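Clube de Robótica Mitis -- perguntas frequentes

Escrevi esta página porque recebo sempre as mesmas dúvidas no começo do semestre. Se a sua não estiver aqui, me procure na sala 30 ou fale com a Mirta Villalba, que cuida das inscrições comigo.

Preciso saber programar para entrar?
Não! Eu mesmo entrei sem saber nada. Um pouco de Python ajuda, mas as primeiras semanas são de tutorial, e a gente vai junto.

Vou mexer num robô logo de cara?
Num robô simulado, sim. A turma nova trabalha com uma cena de dois braços presos a uma estrutura escura, com mesa e piso de madeira, tudo renderizado. Dá para errar à vontade (e todo mundo erra muito). 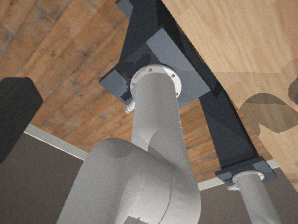

Cena do semestre: a flange de um dos braços, com o segundo braço mais à direita.

Meu computador aguenta?
Provavelmente. O pacote ocupa uns 837 MB e roda em notebook comum se você baixar a qualidade das sombras. Se travar demais, temos máquinas no laboratório até as oito da noite.

O que é esse tal de Nisuvham?
É o nome do nosso projeto interno -- o Ivham era a versão anterior, então se você achar um tutorial com esse nome, desconfie dos comandos. O Orlando Condori está atualizando os textos aos poucos.

E a tarefa da grade?
É a que mais gera mensagem! Tem uma placa clara com uma grade impressa, e o exercício é escrever um programa que ache os cruzamentos das linhas. De perto é moleza, mas lá no fundo as linhas ficam finas e apertadas, e é aí que os programas costumam se perder. Comece pelas células próximas e só depois tente o resto. 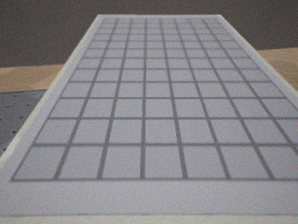

Última atualização desta página: dezembro

Posso participar da Copa Aguirre no primeiro ano?
Pode, em equipe e com pelo menos uma pessoa veterana. No ano passado minha equipe fez 389 pontos e a primeira colocada fez 1370, então não se assuste com o placar. Eu adorei mesmo assim, e já estou inscrito de novo.

Perdi um encontro, e agora?
Pegue as anotações na pasta da turma e mande sua dúvida no grupo. Só não mande o código inteiro em foto de tela, por favor -- cole o texto.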